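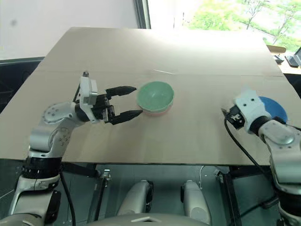

We sell dishes to people who use dishes. Tilto started as a single shelf in the back of a hardware shop on De Bruijn Street, mostly mugs, a few odd lids, and it has been a tableware store of its own for 11 years now. Everyday stuff. Bowls you can drop in the sink without holding your breath. Colors are the part folks come in for, and they mix them, a pale green bowl sitting on a pink one, then a blue plate to go with it, no two the same, and they go home happy with that. We like that. Matching sets are fine too, we have them, bottom shelf on the left.

Print this page
E-mail this page

What we carry

Bowls first. Cereal, soup, the wide flat ones for pasta, little ones for dips and olives. Then plates, two sizes, dinner and side. Cups with and without handles. Pitchers when we can get them. At last count it was 249 items on the list, and the list is never right because something sold out this morning or a box came in that no one has opened yet. Call before you drive out for one particular thing.

Our own line is called Vastonon. Plain shapes, no pattern, nine colors this year. Each bowl comes in three sizes and the sizes nest, small in medium in large, and same sizes stack too, so a cupboard with one short shelf can still hold a family's worth. People with tiny kitchens write to us about this more than anything else. One customer keeps all of hers on top of the fridge. We wouldnt, but it works for her.

We also stock Trulik, which is serving pieces mainly. Big platters, salad bowls, a gravy boat that pours without dribbling (we tried it with milk, with gravy, and with pancake batter, which was a mistake). Trulik deliveries are slow. Three weeks, sometimes five. Sorry in advance.

Singles and replacements

You broke one. Fine. We sell every Vastonon piece as a single and we always have. No need to buy four to get one. Old colors we keep as long as we can, in the drawers behind the register. Mustard is gone. The dark gray is nearly gone. If you are not sure which green you have, bring a piece with you, even a chipped one, becuase there are three greens and they look alike under kitchen light but not side by side.

Seconds go on the cart by the door. Small glaze spots, a wobble, a rim that's not quite round. Half price. No returns on those.

The shop

Two floors. Downstairs is selling, upstairs is packing and the table where we lay out new colors before we order. We set a whole meal's worth out up there, move things around, swap a plate, leave it overnight, look again in the morning. Lots of arguing. The pink almost didn't make it in and now it's the one we reorder most.

We moved into this building in May, the year of the big rain, and the stairs still creak. Parking is in the back, enter by the alley. The loading spot is ok for ten minutes if you're picking up something heavy.

Schools, cafes, camps

We fill bigger orders too. Our largest one so far was 161 bowls for a summer camp, all packed by hand in newspaper, and the packing took longer than the selling. Give us notice. Anything over 40 pieces we need two weeks, more if you want it all in one color. Ask for the bulk sheet at the register or by e-mail and we'll send it the same day, or the day after if the truck's in.

Hours and so on

Open 10 to 6, closed for lunch when there's only one of us here, look for the card on the door. Gift wrap is free, brown paper and string. We don't do wedding registries any more, too many mixups. Prices on this site were updated March 2025 and the ones on the shelf win if they disagree.

Print this page
E-mail this page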